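Unit 6 Notes: Bank Funding and the Pricing of Loans
Revised Dec 20, 2020

6.1 Where the money comes from

A bank funds its loans from three main sources: customer deposits, wholesale borrowing, and equity. Each has its own cost and its own term. The loan rate must cover the blended cost of all three, plus operating costs, expected losses, and a return to shareholders.

Deposits are usually the cheapest source per dollar, but they can be withdrawn at short notice. Wholesale borrowing is raised by selling bonds or short-term paper to investors. Its price moves daily with the market. Equity carries the highest required return and is the only source that absorbs losses while the bank keeps trading.

6.2 The funding spread

Define the funding spread as the rate a bank pays on new wholesale debt minus the policy rate for the same term. When the spread widens, a cut in the policy rate may not reach borrowers in full. Students often treat the policy rate as the bank's own cost of money. It is a reference point, and the spread must be added to it.

Worked case: Grandach Savings pays a spread of 57 basis points on new three-year debt. Assume 2 percent for the policy-linked base rate. The cost of the new debt is then 2.57 percent. Deposits are left out of this figure and enter at the next step, weighted by their share of total funding.

Note that only maturing debt is repriced. A bank with long-dated bonds feels a wider spread slowly — one with mostly short paper feels it within months. Compare Grandach with Prolell Mutual in the reading packet. Prolell issues very little long debt.

6.3 Capital cost

Capital rules set a minimum ratio of equity to risk-weighted assets. A higher risk weight means more equity behind each loan. Suppose Dobos Bank holds $661 million of equity and has no surplus over its minimum. It must then raise new equity, retain more profit, or slow its lending before total risk-weighted assets can grow.

The capital charge on a loan is found in two steps:

Step 1. Loan amount times risk weight times required ratio gives the equity needed.
Step 2. Equity needed times (required return minus cost of debt) gives the extra annual cost, before tax.

Use the cost of debt in Step 2, not the loan rate. The Anley problem in the exercise set depends on this point.

6.4 Fixed and variable loans

Variable loans can be repriced at the lender's choice, subject to the contract. Fixed loans cannot. The bank hedges a fixed loan with a swap of matching term, so the swap rate on the day of commitment takes the place of the base rate in 6.2. The funding spread is still added on top.

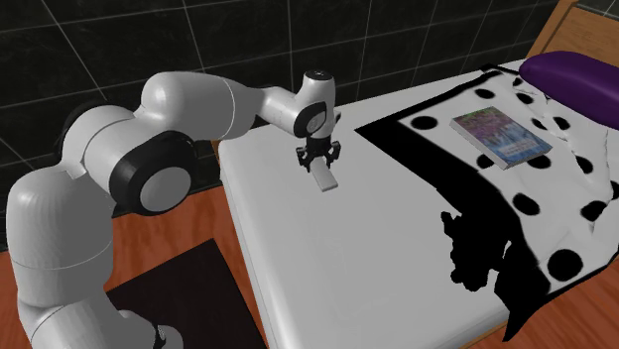
Early repayment breaks the match between the loan and its swap. If swap rates have fallen since commitment, the bank takes a loss on closing the hedge, and the contract may pass that loss to the borrower as a break fee. If rates have risen, the hedge closes at a gain. Treatment of the gain depends on the contract wording and is covered in Unit 7.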